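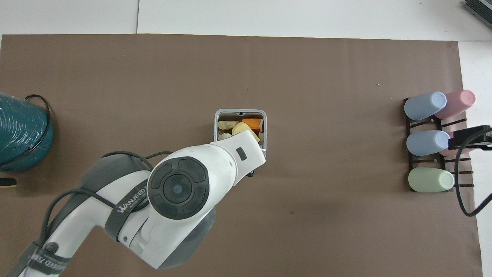

Slide 1: Brown paper on the table

Okay, hello, can everyone hear me up the back? Good. I'm going to talk about wrapping parcels, or more exactly about what I learned from five years of posting ceramics out of a spare room. If you came for the glaze talk, that's Tamer Khoury, next door, and I won't be offended if you slip out now.

(Wait for the door.)

Brown paper first. I love it. I buy it on the big roll, and I've got the cutter bolted to the end of the bench at home. When I started I was using whatever was in the shed, newspaper mostly, and the ink came off on a matte white bowl going to a lady in Urkidel. She was very nice about it. I refunded her anyway and sent another one, and then that one turned up in two pieces, so you can imagine the sort of month I was having.

Slide 2: the bowl (hold up the real one, it's in the blue bag)

Have a look at the break. It's gone straight down from the rim. Rims go first, then handles, then anything you were silly enough to leave sticking out, like my little bird lids. I'd put heaps of padding under this bowl and hardly any around the sides. Now I crumple the paper hard, open it out again and crumple it a second time. It gets springy! Try it with the sheet on your chair. Go on, make a racket.

(Let them do this for a minute. Don't talk over it.)

Nesting: if you're sending a set, wrap each piece on its own before you stack. I know it's slow. I put the radio on.

Slide 3: boxes

Double boxing. Small box, padding, bigger box. For mugs I leave 55 millimetres all the way round, and I measured that off a parcel that survived the trip to Pletavska in the middle of winter, so it's hardly science, but I've stuck with it. Shake test before you tape. If you can hear it or feel it shift, open it up again.

Second-hand boxes are fine for the outside one if the corners are still crisp. Mine come from the chemist at Killberg, who flattens them for me. Cross out the old labels with a fat marker, please. I once had a teapot delivered back to the chemist.

Slide 4: money (keep this short, you always rattle on)

Last financial year I spent $3,000 on packing and postage, which made my stomach drop when I added it up. Hala Geagea talked me into putting it in the price instead of listing it separately at the checkout, and the grumpy emails stopped pretty much overnight. Thanks, Hala, she's in the third row.

Slide 5: tape demo

Paper tape, the kind you wet. Sponge in a saucer, long strip down the middle seam, then one across each end so you've got a capital H. Smooth it with a tea towel. I need someone to hold the box, so who's got clean hands?

(If there's time: the Seixas platter story. If not, straight to questions. Rolls of tape are on the side table, one each, and can I have the scissors back.)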